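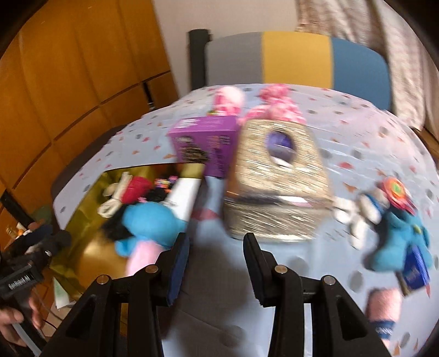
第9章　量刑という厄介な仕事

9.1　有罪の翌朝

法廷ドラマは、たいてい有罪の評決で終わる。被告人がうなだれ、傍聴席がざわめき、音楽が流れる。視聴者はそこで風呂に入ればよいが、裁判所のほうはそうもいかない。有罪と決まった人間をどう扱うかという、はるかに地味で、はるかに揉める作業が残っている。本章で扱うのはこの残りの作業、すなわち量刑である。

前章までに見てきた犯罪の成立要件は、少なくとも建前のうえでは、ある・なしで答えの出る問いだった。故意はあったか。因果関係は認められるか。ところが量刑の問いは「どのくらいか」であり、この種の問いに対して法律家は昔からあまり頼もしくない。法定刑の幅が広ければ、条文は「この中のどこか」としか言ってくれない。学生が答案に「事情を総合的に考慮して」と書くと減点されるが、判決書に同じ言葉が出てきても減点する者はいない。

比較刑事法のジネヴラ・ベッリーニ（Ginevra Bellini）は、講義の初回に必ず同じ課題を出す。架空の都市ストストロウ（Stestlow）で起きた倉庫荒らしの事案を配り、受講者に刑期を書かせるのである。ある年の回答は、執行猶予を付すべきだとする者から、実刑9年を求める者まで散らばった。全員が同じ2枚の資料を読んでいた。彼女は回答用紙を集めると、講評をせずに教室を出ていくことで知られている。次の週までに自分で気味悪くなってこい、という趣旨らしい。

このばらつきをどう考えるかで、立場は大きく分かれる。

一方には、ばらつきは不正義そのものだとする見方がある。同じことをした二人が、担当した裁判官の違いだけで異なる年数を過ごすのはおかしい。そこで基準表を作り、行為の重さと前科の数を縦横に並べ、交わった欄の数字を読めばよいことにする。明快である。難点は、人間の行為がなかなか欄に収まってくれないことで、収まらない事案のために注が付き、注に例外が付き、やがて表は電話帳に似てくる。

他方には、個別の事情を見ることこそ裁判だとする見方がある。生い立ち、動機、犯行後の態度、被害者やその家族の思い。どれも大切に思えるし、実際に大切なのだろう。ただし、反省の深さを測る秤はまだ発売されていない。法廷で上手に泣ける者と、緊張すると薄笑いを浮かべてしまう者とでは、後者がどうにも分が悪い。弁護人はこのことをよく知っていて、依頼人に表情の助言をする。それを聞いて反省が深まるかどうかは別の話である。

9.2　刑は何のためにあるか

量刑の議論がかみ合わないとき、原因の多くは年数よりも手前にある。刑罰の目的について、話し手どうしの前提がずれているのである。

応報の考え方によれば、刑は犯した行為に見合うものでなければならない。見合うとはどういうことか、と尋ねると急に歯切れが悪くなるが、少なくとも上限を画する力はある。どれほど将来が心配な人物であっても、自転車を1台盗んだだけの者を一生閉じ込めることは、この立場からは許されない。

予防の考え方は前を向いている。本人が再び罪を犯さないように、また世間の他の者がまねをしないように刑を科す。もっとも、世間の他の者が判決文を熱心に読んでいるという証拠は乏しい。

日本の実務は、行為の責任に応じた大枠を先に定め、その中で予防その他の事情によって調整するという考え方をとることが多い。折衷と呼べば聞こえは悪いが、どちらか一方だけで押し通した場合の帰結を想像してみれば、折衷にも言い分がある。次節では、この「大枠」がどのような事情から組み立てられるのかを、犯行の態様、結果、動機の順に検討する。

なお、先へ進む前に、章末の倉庫荒らしの事案を読み、適当と考える刑を余白に鉛筆で書いておいてほしい。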